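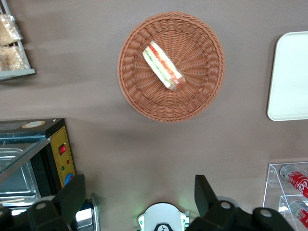
Zestardale Comedy "Spanos" Sets Streaming Date After Festival Run

STALTINCOMBE, 2025-09-12. Zestardale Pictures announced today that its feature comedy "Spanos" will be released on streaming and digital rental this winter, after a limited run in theaters. The company has also started development on a six-part television series set in the same fictional town.

"Spanos" follows three adult siblings who inherit a failing dinner theater from their father and have one season to pay off its debts. None of them can act. The oldest has not spoken to the other two since a wedding, and the youngest has already promised the lead role to a man she met on a ferry. The film runs 104 minutes and was shot entirely in and near Staltincombe.

The film had its first public showing in June at the Droltotside Film Festival, where it closed the opening weekend. The screening sold all 255 seats, and the festival added a second showing the next morning. "Spanos" went on to receive the festival's audience award for a first feature.

The script was written over four years and went through two full rewrites. An early version took place in a bowling alley. The writing team moved the story to a dinner theater after visiting a closed one outside town, and that building later became the main set. Its stage, kitchen and ticket booth all appear in the film. The production repaired the roof over the stage before filming and left the repairs in place for the owner.

Filming took 27 days. The principal cast of nine is made up of stage actors, five of them appearing in a feature film for the first time. Zestardale held open casting calls in Staltincombe and Droltotside for the smaller parts and received 918 applications. From those, 80 people were hired as background performers, most of them for the two long dinner show sequences in the second half of the film. All background performers were paid at the same daily rate.

The music was recorded live on set wherever possible. The songs performed in the dinner show were written for the film and are meant to sound like the work of people with very little rehearsal time. A soundtrack album with 14 tracks will be available on the same day as the streaming release, including two songs that were left out of the final cut.

"We wanted to make a comedy about family and work that people could watch with their own families," the company said in a statement. "The audiences in Droltotside laughed in places we did not expect, and we went back and changed the ending slightly after hearing them."

The revised ending adds less than a minute to the film. It is the version that will be shown in theaters and on streaming.

The television series, which has the working title "Spanos: Second Season," will pick up one year after the events of the film. Three scripts are finished. Zestardale expects to use the same building for interior scenes and is in talks with the returning cast. No broadcaster or streaming partner has been confirmed for the series, and a filming schedule will be announced once one is in place.

Before the limited theatrical run begins, Zestardale will hold a hometown screening at the Staltincombe Playhouse, which seats 1038. Background performers and crew will receive two tickets each by mail. Remaining tickets will be sold at the Playhouse box office and on its website. Doors open at 6:30 p.m. and the film starts at 7:15 p.m. A short question and answer session with the writing team will follow.

Press screeners, still photographs and the production notes are available on request from the Zestardale press office. Requests should include the name of the outlet and the planned date of publication. Reviews are under embargo until the morning of the hometown screening.

About Zestardale Pictures

Zestardale Pictures is an independent film and television company based in Staltincombe. It produces comedy and drama for theaters, television and streaming. "Spanos" is its first feature film, following four shorts and a web series.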